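Write the Stopping Rule Down First

Most arguments about good practice in robot training data are about the robot. I think the rules should begin earlier, with the person wearing the gear.

At Trondell, where I spent part of February, a new operator got a 26-page manual on file formats and one line on rest breaks. Feven Lencho, who trains the operators, had written her own sheet and taped it up. It said when to stop, how to check the straps, and what makes a take void. That sheet did more for the data than the manual. 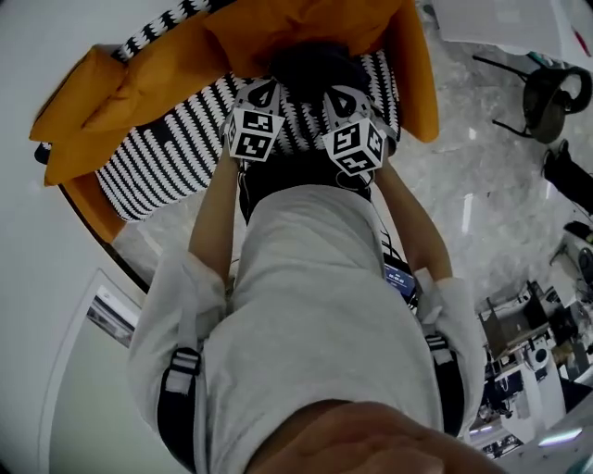 Working at the sofa with a marker-covered tracker on each hand and straps on both upper arms.

Household work is awkward. People bend over low seats and reach past cushions, and a strap that felt fine at 8 a.m. can slip by noon. If a tracker has shifted, the take should be thrown out, even if it is the last of 400. Hatem Hajji told me that is too strict for a small shop -- they get paid by the take. Then the contract is wrong, and the buyer should fix it.

I would ask any buyer for two things: a written stopping rule, and a count of discarded takes. A supplier who delivers 2000 takes and reports none discarded has some explaining to do.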